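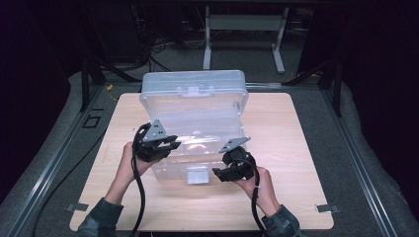

Set up the Clando hand-held gripper station before the first run of a shift and again after any change of board or cable. The station must be level and the board must not shift when pushed with a flat hand. In the check position both grippers are held just in front of the box, with the lid open behind it and the cables leading off the near edge of the board. Each cable needs enough slack for the grippers to reach the lid without pulling.

Support > Manuals > Station Setup

4.2 Fitting the board and checking the grippers

1. Switch off the station at the Flodholm power unit.

2. Wipe the padded tabletop and lay the board between the two aluminum rails.

3. Fit a clamp at each near corner. Tighten by hand, then a quarter turn more.

CAUTION: Do not use a power driver on the clamps. The board will split along the grain.

4. Plug in the left gripper, then the right. Leave 400 mm of free cable at each — measure from the gripper body to the first tie.

5. Check the screws on the gray top plates. Replace any that turn freely.

6. Switch on and wait for the station to report ready.

7. Open and close each gripper fully. The opening value on the display should read between 1,855 and 2,000. If it does not, go to 4.5, Zeroing.

8. Place the box on the board, open the lid, and bring both grippers to the front of it. Close the lid and open it again using the grippers only.

NOTE: If a finger slips on the lid, clean the finger pads and repeat step 8 before changing any setting.

Inspect the cables every 200 hours of use. Order replacements from Kiiskinen in Fustbridge — the left and right cables are the same part.

Previous | Contents | Next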